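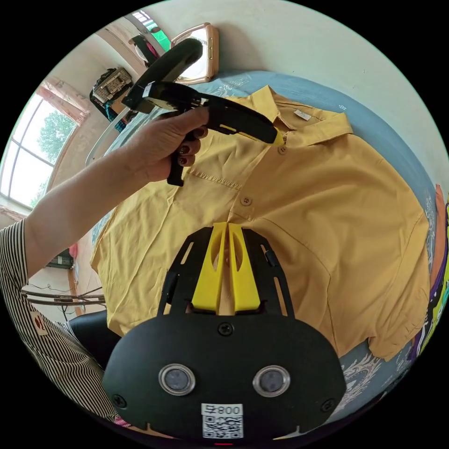

Shirt work on a bed, with a hand-held gripper at the collar.

Call for participants: help us write the house rules for home recording

Rerelwood is looking for 32 people who record household tasks with hand-held grippers, or who would like to learn, to try out and argue over the second draft of the Hilen Practice Guide. It's paid, it's part time, you do it from your own home, and we think it's one of the most interesting small jobs going in robotics right now.

Applications are open through the end of October 2023. Work starts as soon as your kit arrives and wraps up in May.

What the guide is

The Hilen guide is a set of working rules for people who fold, wipe, stack, sort and carry things at home while a pair of grippers records the motion, so that robots can later be trained on it. The first draft was 11 pages long and was written almost entirely at one desk in our office by Valter Forsberg and Oduor Swai. They did a fine job. Then we sent it to a handful of recorders and got back so many margin notes that we threw out the chapter on clothing and started it again.

Those notes were wonderful. One recorder wanted to know whether a shirt with a stuck button counts as a failed run or a slow one. Another asked what to do when a family member walks in and starts talking. A third had worked out a far better way to set up a bed for folding than the one we had printed, and hers is now Rule 14. We want a lot more of that, and we want it from people in all kinds of homes: small apartments, shared houses, places with one good window and places with none.

What you'll be doing

You'll get a pair of grippers, a charging cable, a printed copy of the draft and a task list. Each week you pick a block of tasks, record them following the rules as written, and fill in a short form telling us where the rules helped, where they got in your way and where they had nothing to say. The full program is 200 recorded runs per person. A run is one task from start to finish, and most take a few minutes.

Please follow the rule as written even when you disagree with it, then tell us why it's wrong. A rule that looks silly on paper sometimes makes sense by the tenth run, and the other way around.

The chapters we're testing in this round:

Clothing and linens. Shirts, pants, towels, pillowcases. How an item should lie at the start, which side faces up, when you may smooth it by hand first, and how many tries at a collar or cuff you get before you stop and reset.

Kitchen surfaces. Wiping, stacking, sorting cutlery. No knives, no glass, no hot pans in this round.

Shelves and drawers. Opening, closing, putting away. This chapter is the thinnest and could use the most help.

Privacy in the home. What has to be out of view before you press record, what you do if a person or a piece of mail ends up in a recording, and how you ask the people you live with.

Looking after yourself. Breaks, grip, posture, when to call it a day.

A taste of the rules

So you know what you're getting into, a few from the current draft, word for word.

Rule 3. Start every run with the item fully open and flat unless the task sheet says "crumpled start." Creases are fine. Don't iron anything for us.

Rule 6. Both grippers must be switched on and paired before the item is touched. If one drops out, finish nothing. Stop, mark the run as void, start over.

Rule 9. Pinch fabric, don't scrape it. If the fingertips drag on the cloth for longer than a hand's width, let go and take a new hold.

Rule 14. When using a bed, work from the long side and keep the cover pulled tight under the item. Pick a cover that differs clearly in color from the item.

Rule 17. Leave the room as you live in it. You don't need to clear shelves or hide furniture. Remove only what the privacy chapter tells you to remove.

Rule 22. Mistakes stay in. Don't delete a run because you fumbled. Void runs are for equipment trouble and privacy problems only.

Rule 25. Sleeves, nails, rings and watches are your own business, as long as nothing snags on the grip or blocks the lens. Dress the way you'd dress for chores.

Rule 31. No more than 45 minutes of recording without a real break, and put both grippers down when you take it.

Rule 22 is the one people fight about. Vasco Cunha, who runs our task lists, would defend it to the end of the earth. Salim Biwott, who checks the recordings, has a two-page memo on why it needs an exception for runs where the item slides off the bed altogether. You'll be asked to pick a side.

Who we'd love to hear from

Anyone 18 or older with a steady home internet connection and somewhere to work: a bed, a table, a counter. You don't need a technical background. You don't need to know how a robot is trained, although you're welcome to ask and we will happily go on about it.

We're especially keen on people who have written, followed or broken rules for a living. Nurses, line cooks, warehouse leads, theater dressers, lab techs, daycare staff. If you've ever crossed out a line on a laminated sheet and written a better one underneath, please apply. Left-handed people too! The first draft was tested by right-handed people only and it shows, particularly in the section on sleeves.

If you have recorded before, for us or for someone else, tell us how much and what kind of tasks. Ten of the places are set aside for experienced recorders and the rest are open to newcomers.

You will need to be comfortable holding a gripper in each hand for stretches of up to 45 minutes. They aren't heavy, but you do feel them in your wrists at first. If you have a condition that makes this hard and you'd still like to take part, write to us. We have four reading-only places for people who will review the draft and watch recordings without making any.

Time and pay

Plan on four to six hours a week, at whatever hours suit you. Daylight is better for some tasks and the task list says which. There's one group call every other week, an hour long, and that hour is paid like any other.

Pay is $24 an hour for recording, forms and calls. Everyone who completes the program also gets a completion payment of $700, or $800 if you take on the shelves and drawers chapter as well as your main one. Reading-only reviewers get the same hourly rate, without the completion payment. Void runs are paid. Runs you fumbled are paid. We don't want anyone hurrying through a task because they're worried about the count.

Shipping both ways is on us. If a gripper breaks during normal use, we replace it.

What happens to your recordings

Recordings go to a storage server that only our checking team can open. Salim and his team look at each one for faces, mail, screens with readable text and anything else on the privacy list before it goes any further. You can ask for any recording to be deleted, without giving a reason, up to 60 days after you send it in. After that it may already be part of a training set, and we'd rather tell you so now than bury it in the paperwork.

If you live with other people, every adult in the home has to sign the household form. That's Rule 1, and it's the only rule in the guide not open for debate. Children must not be in the room while you record.

The recordings from this round will be used for training by Rerelwood and by our partner Nivis, and by no other company. The finished guide will be free for anyone to read, copy and change. Your name goes in the front if you want it there.

How the guide gets changed

Comments are read every week by Oduor and Valter. When three or more people raise the same point, it goes on the agenda for the next group call, where we try to settle it. If the call can't settle it, both versions get tested for two weeks by different halves of the group, and we look at the forms and the recordings together. A change log goes out with each new version, with every proposed change in it, including those we turned down and why.

How to apply

Send an email to the Rashidi desk, our participant office (the address is on the contact page), with "Hilen round two" in the subject line. In it, please include:

Your name, and the city you live in.
Which surface or surfaces you'd work on.
Which chapter you'd most like to test.
Left-handed or right-handed.
A few lines about a rule from any job or any part of your life that you thought was badly written, and how you would have written it.

Take the last one seriously and have fun with it. We don't ask for a résumé, and spelling doesn't count.

Emmanuel Ondieki reads every application and replies to all of them, usually within a week. If it looks like a match he'll set up a 20-minute video call and send you the privacy chapter to read ahead of it. Bring objections.

Questions before you apply are welcome at the same address. If you'd like the full draft first, ask Emmanuel for it and he'll send you the file.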